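Speaker notes: Handover and the Second Listener
Regional Primary Care Study Day, Saturday, January 17, 2026
Speaker: Dr. Sunita Pathak, Sarkinton Family Health Centre

**Slide 1. Opening**

Thank the chair, Diane Arsenault, and acknowledge colleagues joining from the Dudstead clinic by video link. Declare no commercial interests.

State the question plainly: when a patient has told the whole story to the nurse, why does the physician ask for it again from the beginning?

**Slide 2. The practice**

Our centre has roughly 2,000 enrolled patients. Over 12 weeks, Effie Yule reviewed the intake notes for booked appointments and compared them with the physician's entry for the same visit. In many pairs the patient's own stated worry appeared in the first note and was absent from the second.

Pause. Allow the room to consider its own charting.

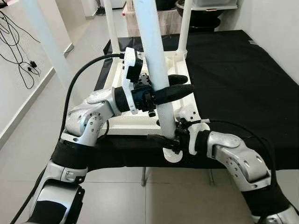
*Slide 3. Two robotic arms reaching toward each other across a white stool frame.*

**Slide 4. What we changed**

The nurse now records the main concern in the patient's words, in quotation marks, on the first line. The physician reads that line aloud on entering and asks whether it is right. Abena Nartey will speak this afternoon on using the same approach with interpreters, so keep this section short.

**Slide 5. Limits**

The review covered one centre and one reader. Patients with memory impairment were excluded, and their families have asked that we revisit that decision. Jintana Ratanaporn is preparing a revised protocol for April.

**Slide 6. Discussion**

Invite questions from Dudstead first, as the link closes at noon. If asked about appointment length, refer to the handout, page 6.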